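Gallel council recount: how were the list seats allocated?
Local Elections board, 14 posts in thread

marrowgate
Posted Tuesday, October 1, 2019
The certified sheet gives Guseo 3,651 and Yimer 3,161 in the east ward. Guseo still ends up with the same number of list seats. Can someone explain the divisor being used?

quota_fan
It's D'Hondt, same as the last cycle. A lead of 490 in one ward moves nothing if the districtwide quotients stay in the same order. Check column F.

marrowgate
Column F is rounded. The unrounded quotients were not published.
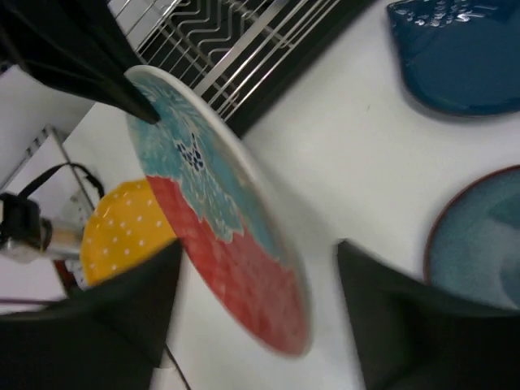
tallyroom
Rounding can't change the order unless two quotients sit within one vote of each other, and none do. The real problem is the ward line, which was redrawn in February and splits the Musodora precinct in two. On the new map it's as jagged as the edge between the blue and the red on that plate, with tongues of one ward reaching down into the other. Almost 200 voters were moved, and the sheet doesn't say which roll they were counted on.

quota_fan
Disagree. The rolls were frozen before the vote, and the freeze notice covers Musodora by name. Moved voters count in the new ward.

tallyroom
The notice covers registration. It says nothing about absentee ballots already mailed with the old ward printed on them.

e_hollis_rd
Recount threshold is a margin of 20 or fewer. This is nowhere close, so any challenge has to be on procedure.

marrowgate
Then I'll request the absentee log and the raw quotients. Will post both when I have them.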